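초콜릿 시음 모임 10월 정기회의록

장소: 카페 Rekov 2층
시작: 오후 7시 정각 예정, 오후 7시 25분 개회

1. 지난 회의록 승인
수정 없이 승인함. 끝까지 읽고 온 회원이 있는지는 묻지 않기로 함.

2. 회계 보고
이월금 처리 후 잔액은 2,000원. 지난달 Kirano 시음분 배송비가 예상보다 많이 나왔다는 설명이 있었음. 아이스팩을 두 배로 넣어 달라고 한 것이 우리 쪽이었다는 점도 함께 확인함. 회비 인상안은 찬성도 반대도 나오지 않아 다음 회의로 넘김. 이 안건은 봄부터 넘어오는 중임.

3. 9월 시음 결과
Dumik 92% 판 초콜릿에 대한 의견이 갈림. "흙 향이 깊다"는 평과 "흙이다"라는 평이 나란히 제출되어 둘 다 기록에 남김. 산미가 늦게 올라온다는 데에는 대체로 동의함. 우유를 곁들이자는 제안은 시음 규칙 위반이라는 지적을 받았으나, 휴식 시간에 우유가 다 떨어진 것으로 보아 규칙을 엄격히 적용한 회원은 많지 않았던 듯함.
Kirano 밀크는 평점이 가장 높았음. 평소 밀크 초콜릿은 초콜릿이 아니라고 주장해 온 회원들의 점수도 포함된 결과임. 해당 회원들은 블라인드 시음의 공정성에 의문을 제기함.

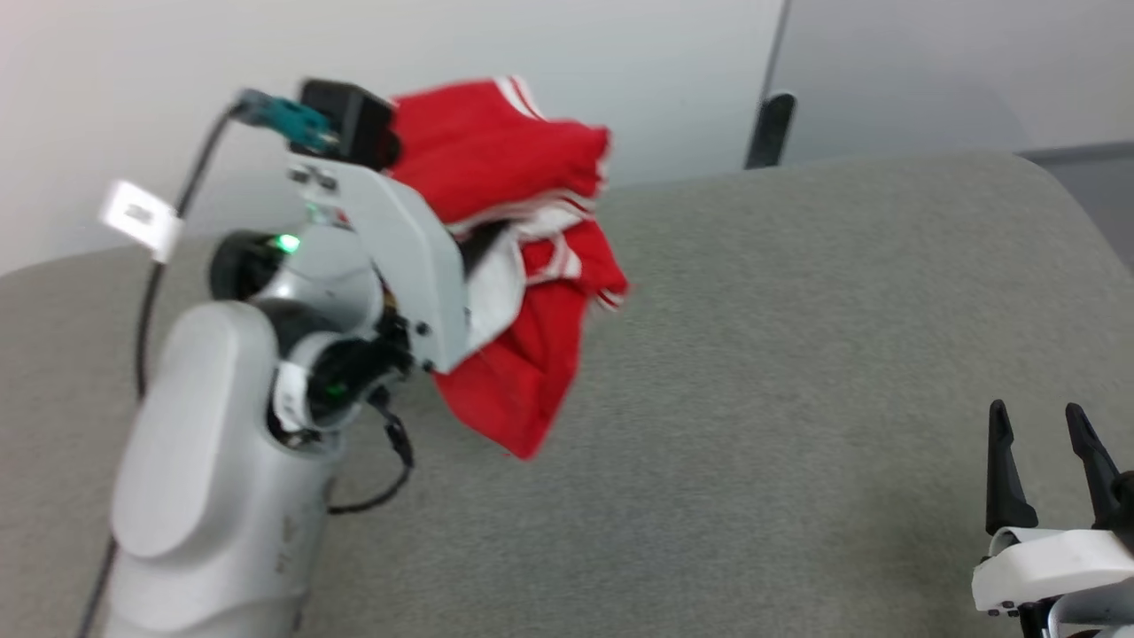
4. 템퍼링 실습
11월에 집에서 쓰는 도구만으로 템퍼링을 해 보기로 함. 1인당 커버처 300g, 다크로 통일. 대리석 판을 사자는 의견이 있었으나 2번 안건의 잔액을 다시 읽어 드리자 철회됨. 온도계는 각자 지참. 작년에 손등으로 온도를 재겠다고 한 조의 결과물은 표면이 하얗게 일어났고, 당시 "의도한 무늬"라고 기록되어 있음. 이번에는 그런 기록을 받지 않음.
전자레인지 사용은 허용하되 짧게 끊어 돌릴 것. 한 번에 길게 돌려도 된다는 주장에 대해서는 20분간 토론했고 결론은 위와 같음.

5. 공동구매
Ocampo 카카오닙스를 공동구매하기로 함. 최소 주문량은 2kg. 신청량을 합쳐 보니 모자라서, 나머지는 모임 비축분으로 돌리기로 함. 기존 비축분의 소재는 파악되지 않음. 마지막으로 본 곳이 냉장고 문 쪽이라는 증언과 아니라는 증언이 있음.

6. 기타
시음지의 "기타 향" 칸에 "초콜릿 향"이라고 적는 것을 삼가 달라는 요청이 있었음. 반론 없음.
물컵은 각자 가져오기로 함(재공지).
핫초콜릿도 시음 대상에 넣을지 논의하다가, 마시멜로를 인정할 것인가로 주제가 옮겨 가 정회함. 속개 후 두 안건 모두 보류.

다음 회의: 11월, 같은 장소. 템퍼링 실습을 겸하므로 앞치마 지참.
폐회: 오후 9시 40분. 남은 Dumik은 희망자가 가져가기로 했으나 희망자가 없어 다음 회의에 다시 상정함.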